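Magneto drop on the left side, radial rebuild log
Ticket opened by Driss Erraji, Harncombe hangar
Status: open, waiting on parts
12 comments | 3 shares

Jan 20, 2019
Ground run after reassembly. Engine starts on the second blade and idles clean. At run-up the right mag drops 81 rpm, within limits. The left drops 270 with a noticeable shake through the mount. Same result on a repeat run with the oil fully warm.

Checks so far:
- Swapped the front plugs on cylinders 3 and 5 with known good ones. No change.
- Ohmed the left harness end to end. All leads in range.
- P-lead disconnected at the left mag and taped off. Drop unchanged, so the switch and its wiring are out of it.
- Internal timing on the left mag checked with the buzz box. Points open where they should.

Reply from Omar
Was the harness tested under voltage or only with a meter? A lead can read fine on the meter and still leak at pressure. We had that on the Brandport engine. Also check the distributor block for carbon tracking before you pull the mag.

Update, D. Erraji
High-tension tester borrowed from El Fassi. Lead to cylinder 7 leaks to the shield at the elbow, and the other leads hold. Opened the distributor housing: block is clean, no tracking, finger is tight on its shaft. Replaced the lead with a spare of the same length.

Second run. Left drop is now 101 rpm and the shake is mostly gone. Better, but the spread between mags is still wider than I like and there is an occasional miss at 2000 rpm on left only.

Cold cylinder test on left: cylinder 7 comes up with the rest now. Cylinder 2 is slow to warm. Plug from number 2 came out sooty with the gap too wide. Cleaned, regapped and bench fired. It sparks at low pressure and quits as the pressure goes up.
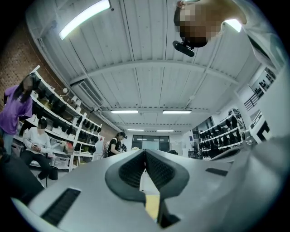

New plug for number 2 is on order, plus one spare elbow. The old plug is tagged and on the shelf with the bad lead. Please do not put either one back in stock.

Reply from Omar
Agreed on the plug. Check the intake pipe packing nut on 2 while the cowl is off. A small leak there will look a lot like a weak plug at low power.

Update, D. Erraji
Nut took a quarter turn. No stain around the packing. Will run again with the new plug fitted and log both drops before closing this. If left is still over the right by more than the manual allows, the mag comes off and goes to the bench in March with the carburetor.

Harncombe Engine Log | Contact | Back to top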